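# Comparing two grippers in simulation

Project report, Theano Christodoulou and Fotis Balaskas
Supervisor: Niloufar Vahidi

We wanted to know if a wider finger opening helps when an arm has to pick up things that aren't neat little cubes. Most of the class used blocks. We went for bottles and vegetables, and it was so much more fun!

Both grippers are models we drew ourselves. Praltau has short fingers with flat pads, and Moschos has longer ones that open wider. The arm, the controller and the lighting stayed the same all the way through, so only the fingers changed between runs.

## How we ran it

Each object got five tries per gripper from each start position. A try counted if the object was still held after being lifted and moved sideways. With the repeats Niloufar asked for, we ended up with 202 logged tries. Four of them had to be thrown out after the physics went wild and launched the object off the table (we kept the recordings, obviously).

## The test room

We set up a full room with furniture so the planner would have to deal with clutter – our first version was a bare table and it was far too easy. 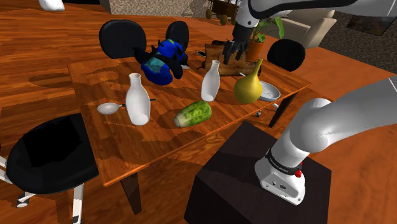
*Figure 1. The simulated room, gripper open, with the bottles, cabbage and gourd on the table.*

## What we saw

Moschos was clearly better on the gourd, where the short fingers kept sliding up toward the neck. On the bottles we couldn't separate the two. The cabbage was hard for both, and we suspect our friction value for it is too low. Fotis wants to redo those runs with softer pads, and the new pad model is already half drawn.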